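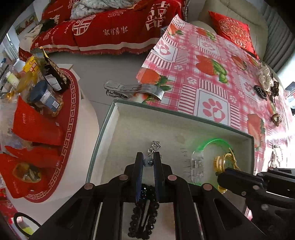
Ewurabena Nutsugah wrote that the Kindine import had stopped at the same row three times in a row, and could someone please look before she lost the whole evening to it. The stock sheet has 1,915 lines. It gets as far as 284 and then the progress bar just sits there. She'd tried the other browser, she'd tried the laptop upstairs, same row each time.

Ticket: Stock import hangs at row 284
Shop: Melemholm
Category: Accessories and small jewellery
Opened: 2026-08-09
Status: Solved

Reply from support

Hi Ewurabena, thank you for this, and especially for noting the row number! You would not believe how much time that saves. A hang at the same line on two machines points at the sheet and lets your connection off the hook.

Could you send me rows 280 to 290 exactly as they are, without opening and saving them again first? Spreadsheet programs love to tidy things up on the way out and then the evidence has gone. Also, which version of Kindine does the bottom of the settings page say?

Reply from Ewurabena

Attached. It says Kindine 7. I was on the one before until July and the same sheet went in fine, though it was shorter then because I hadn't added the hair clips. Row 284 is a beaded clip, nothing odd about it that I can see. Price, colour, supplier code, description. The supplier is Sipos and I paste their descriptions straight in.

Reply from support

Got it, and oh, this is a lovely one. Your description in row 284 has a double quote mark in it, the inch sign after the length. Kindine reads that as "text starts here" and goes looking for the other end, and there isn't one, so it swallows every row after it as one enormous product description. The old version ignored stray marks. The new one is stricter.

Try this:

1. Make a copy of the sheet and call it something else.
2. Find and replace the inch sign with the word inch in the description column only.
3. Export as CSV with the Jukus template, UTF-8.
4. Import the first 300 rows as a test, then the lot.

Leave the supplier code column alone. Sipos codes begin with zeros and they vanish if the column gets turned into numbers.

Reply from Ewurabena

Test went through!! Then the full one stopped right near the end with "8 rows skipped". Is that the same thing?

Reply from support

Brilliant, so close. Different thing this time: those are duplicates, same supplier code with two colours. Add -BLK, -SIL and so on to the end of each code and import only those rows. You can leave everything else where it is, they won't double up.

Reply from Ewurabena

All in. Photos have matched up as well. Will the inch thing be in the help pages?

Reply from support

Adding it this afternoon, under Import, Common errors. Marking this as solved, but reply here if the zeros go missing and it'll reopen by itself.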